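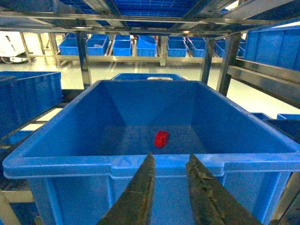 Fulvio Marras
Buyer, storage and kitchen, Pundport
Updated 11/5/23

Treloar 44 Open Storage Bin, Blue

I've been buying bins for Pundport long enough that my family has stopped asking what I did at work, but I still get a bit excited about this one. The Treloar 44 is the big blue open bin, 44 liters, no lid, no wheels, no drawer system you have to commit your whole pantry to. You throw things in it and you can see them. I have four at home and my wife has already claimed two of those for the garden shed.

The rim is what sold me. It's thick and rolled over, so when you pick up a full bin you get a proper edge to hold (cheap ones dig into your fingers halfway across the parking lot, and I have the grudge to prove it). The outside walls have upright ribs molded in, and you'll feel the difference when the bin is full of cans and you grab it by one end.

Inside, the walls slope down to a flat floor. That means the empties nest, and a nested pile of these takes up very little closet. It also means the floor is smaller than the top — worth knowing if you're planning to line up boxes along the bottom. Measure at the floor, please! I get more returns over that than over anything else.

Small stuff does fine in here too. One little red block on the bottom is easy to spot against all that blue, and the plain floor gives you no grooves to dig things out of. You'll get scuffs and dust marks down there with use. They bother some people. Mine get a rinse with the garden hose in March and then I forget about them until the following year.

What it holds

Wrapped groceries, dish towels, cans, sports gear, a shocking amount of yarn. For loose food I'd put in a liner or use the Prostitz food tubs instead. Those have lids, and the lids fit.

Color

Blue only for now. Treloar makes a gray that I keep asking for and keep not getting. Shades can vary a little from batch to batch, so if you want a matching row, order them together and leave me a note in the box at checkout. I read the notes.

Sizes and prices

Single bin: in stock at the counter and online
Set of 5: ships nested in one carton
Case for shops and canteens: $288, delivered to a loading dock
On the shelf this month: 200

If you need more than we have on the shelf, write to me first and I'll find out what Treloar can send. Please don't order over the limit and hope. The system will let you do it, and then we'll both be sad.

Using it around a kitchen

A lot of you buy these for kitchens, so here's how I'd go about it. Keep the bins low, under or beside the work surface, and leave the tabletop for plates and whatever you're in the middle of. A full bin up on the counter eats all your room and you'll be moving it every time you want to chop an onion.

I like them near stainless steel. The blue is loud on its own and the metal calms it down, and both wipe clean with the same cloth. If you're putting a whole corner together, the Urkach steel shelving is what I'd look at. It isn't cheap, and the assembly sheet was drawn by somebody who dislikes people, but once it's up it's up. Smudges show on the polished parts, so keep that cloth handy.

For the table itself I'm a plain white person. Everything looks good on it, especially colored plates. I've got a soft spot for pale green with something orange on top. 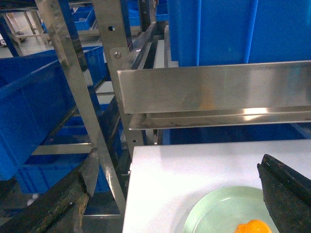
Pale green plate on a white tabletop, stainless steel behind.

Cleaning and care

Warm water, dish soap, soft brush. Go easy with scouring pads, they leave scratches that hold dirt. Run the brush along the inside corners where the walls meet, and turn the bin upside down to drain overnight. Don't leave it next to a stove or a heater.

If your bins get stuck together (it happens when somebody stands on the pile), run a little warm water over the outer one and twist. Don't go at it with a screwdriver. I did, and that bin now lives in my trunk with the jumper cables.

Returns

Thirty days, clean and empty. Look under the dish towels first — we've mailed back two sets of house keys this year. Cracked rims get replaced with no fuss, just send a photo showing the crack and tell me what you had in there. Questions about fit go to the storage desk at Pundport, and if it's a weekday it'll most likely be me who picks up.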